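I should say at the outset that I came to fruit names by accident. I was meant to be writing about street names in Flarwood, and I got stuck in the parish papers for a month (a December, so at least it was warm in there) reading the orchard accounts instead. They are wonderful! The oldest sheet we have is from 1605, and the clerk has written down every tree by the name the pickers used for it, with no attempt to tidy the spelling.

### 3.2 Names that wander

What struck me first was how loosely people held on to the word "apple". In the early accounts it does for nearly anything round that grew on a branch, and the clerk only bothers with a second word when money is involved. A buyer wanted to know what he was getting, so we find "red apple of the wall" and "apple soft", and I'm fairly sure that the second one is a peach. Marijke Wuyts thinks it could be a quince. We have argued over this by post and I haven't changed my mind, though her point about the price is a good one and I come back to it in section 4.

My working list has 3114 entries, taken from the Flarwood accounts and from the Wattimena letters, which are later and a good deal chattier. I sorted them by what the name picks out: colour, season, a person, a place, or how the thing felt in the hand. Colour wins easily in the letters. In the accounts it doesn't, and I found that odd until I remembered that the clerk was mostly writing in winter, from memory, with the fruit long gone. He knew whose tree it was. He may well not have known if it blushed.

The names that mix colour and touch are the ones I like best, and they are also the ones that give me trouble. Take "Ilis", which turns up in both sources. In the accounts it's a tree by the mill. In the letters it's a fruit, "yellow with a red cheek", and one writer says she'd take it for a peach across the room. So did the name move from the tree to the fruit, or were there two of them all along? I lean towards the first. The spelling is steady, and the mill is mentioned in one of the letters, if only in passing.

The "across the room" remark matters more than it looks. Plenty of the muddled names in my list are for fruit with that same mix of red and yellow, and I've come to think a lot of the muddle was just people looking from a little way off. Figure 2 shows the sort of colouring I have in mind.

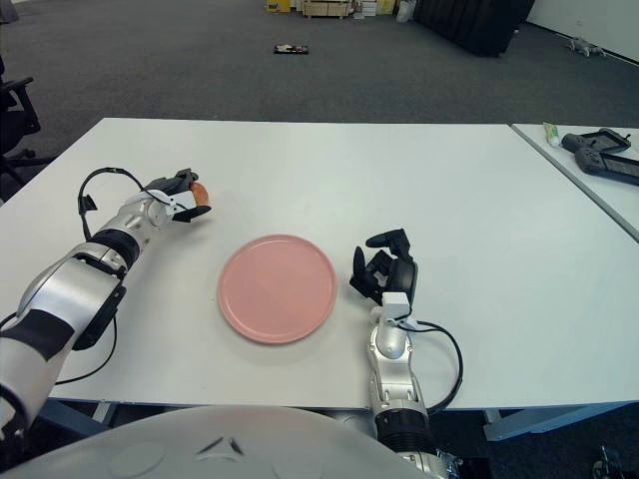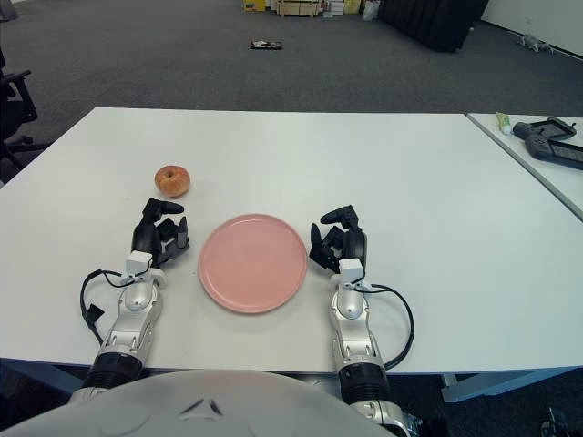 **Figure 2.** Small round fruit and a pink plate on a white table.

**Keywords:** fruit names; orchard accounts; folk naming; Flarwood; Wattimena letters

I tried leaving out every name that could be a peach or an apple, to see what happened to the pattern. That took 300 entries off the list and colour still came out on top in the letters, so I've put them back in. The full list follows the spelling of the Idero transcript, except where I could read the page better myself, and those places have a star.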